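Sorting Is Still Somebody's Job

By Rajitha Rathnayake
August 19, 2019

Kelel now handles garment sorting with grippers. Management counts the hours saved. I would count the decisions moved: staff who once folded now judge which items the tool may take, and their pay grade has not changed.

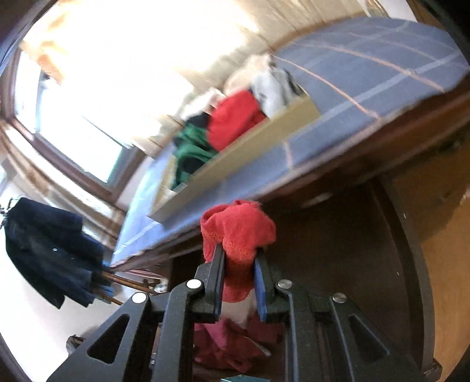
What the grade should cover

A red sock held between two fingers is a simple pick. A mixed tray of clothes needs someone to set the order and handle exceptions. Bronon pays 29 operators for that skill. Kelel should do the same by December.

8 comments
257 shares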